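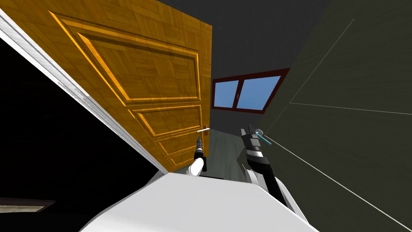

Plidell Wood Balm, 10 oz tin

I started making Plidell in my kitchen because every polish I tried left our old doors sticky (and smelling like fake lemons!). It's a soft paste of beeswax and plant oil, and you rub it on with any old T-shirt. A little goes a long way, so please don't scoop out a big lump like I did the first time.
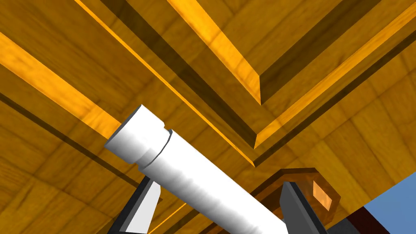
Orange-brown wood grain with raised strips and grooves.

For grooves and moldings I use a soft toothbrush, then go back over everything with a dry cloth. Leave it alone for 60 minutes before you buff. Two thin coats beat one thick one, every time.
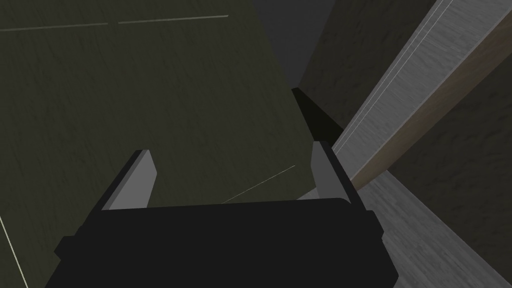

Painted wood is fine too, but try a hidden spot first, especially with dark matte colors, as the balm adds a bit of shine. If you'd like to keep things flat, get my Kurside cleaner instead and skip the wax.
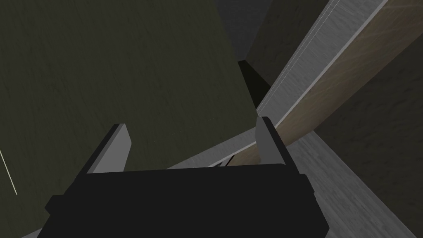 The tin got a new screw lid in November, so no more prying with a butter knife. Store it below 70 degrees or it goes runny. It firms right back up in the fridge!

Scent: cedar or none
Ships from: Gradinmont
Page updated: Jan 11, 2022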